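Monday

In at half seven. The overnight batch had stopped at run 52 with the wrist joint reporting a torque fault, so the first hour went on reading the log before I changed anything. Merau keeps the last 2000 control steps before a fault, which is enough if you get to it before the next job writes over the file. I copied it to the cell folder and turned the queue off.

Background, for when I read this back in winter and have forgotten. The Jenalo cell is the simulated kitchen with the one white arm on its base column in front of the counter. We use it to test grasp settings before they go near hardware. It gets treated as if it needs no upkeep. It needs a good deal, and most of it is the same upkeep a real cell wants: base position, tool offset, joint limits, contact settings, and a note of who changed what. The note is the part that goes missing.

The fault itself was plain once plotted. Torque on the wrist rose in a straight line for the last part of the approach and then hit the limit. A straight rise like that means the fingers are being pushed into something stiff while the controller goes on asking for more depth. The target height was for the onion. The object had not moved from where it was placed, so the fingers had to be meeting the counter.

Checked the tool offset. The gripper model was swapped in July and the new one is longer from flange to fingertip. The offset in the arm file had been updated. The offset in the planner file had not. So the arm knew where its fingers were and the planner believed they were shorter, and every low target came out too deep by the difference. It had passed the earlier tests because those all used taller objects, where the fingers close well clear of the wood.

Corrected the planner file and made it read the value from the arm file, so that there is one number in one place. Should have been done that way at the start. Restarted the cell and jogged the arm by hand to the low approach above the left of the cooktop, fingers angled down towards the counter, and held it there with the controller on. 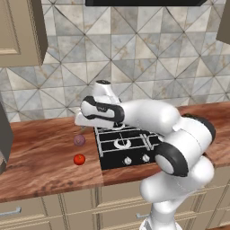

Jenalo cell, arm held at the low approach. Onion nearest the fingers, tomato in front of it.

Held the pose while I read the joint values off the panel. Wrist torque was flat, with only the load of the gripper showing. The commanded and measured fingertip heights agreed to the last figure displayed. Stepped down in small moves until contact was reported, and it came at the counter height given in the kitchen file, which is the first time those two have matched since the swap.

Then the base. While I had the arm still I compared the base position with the setup sheet and found it had drifted to the right of the listed value. Drifted is the wrong word for a simulated base. Somebody moved it, probably to give the elbow more room over the cooktop, and saved over the default. I do not object to the move. With the base where the sheet has it, the elbow passes too close to the grates on the long reach to the left. But the reach map was computed for the old position, and a map for the wrong base is worse than none. Kept the new position, wrote it on the sheet, and set the map to recompute. It took until after lunch.

Contact settings next. The grates are thin wire and the solver handles them badly. If a finger goes between two wires at speed it can end up on the far side of one without ever registering a touch. I have raised the collision margin on the grates and left the counter and the knobs alone. The cost is that an object set down on the hob will sit slightly proud of the wire. For grasp tests that does not matter. For placing tests it will, and I have put a comment in the file to say so.

Also turned the joint damping on the wrist back down. It had been raised, I think, to hide the shaking that the offset error was causing. It did hide it, and made the fault slower to appear, so the batch ran for hours before stopping when it could have failed in the first few minutes. With the offset right the wrist settles cleanly at the old value.

Ran a short batch in the afternoon, 100 approaches with the object positions varied, no lifting. No torque faults. 2 were refused by the planner as out of reach, both at the far left of the counter, and I agree with it on both. Plotted the wrist torque for all of them on one sheet - a dull set of lines, as wanted.

Jedance is waiting for the corrected arm file. They run the same arm on a Baxter bench layout with a different counter height, so the planner fix carries over but the base position must not. Sent the file at half four with the base entry left blank on purpose and a line at the top saying to fill it in from their own sheet.

Still open. Range hood collision shape is a plain box and I have not checked how far down it comes over the horizontal link when the arm is raised. Gripper close speed is set in two places, same disease as the offset. The fault log needs to be copied out automatically before the next job starts, as I may not be in early enough next time.

Full batch queued again at ten to six, lifting included. Log copying done by hand for tonight.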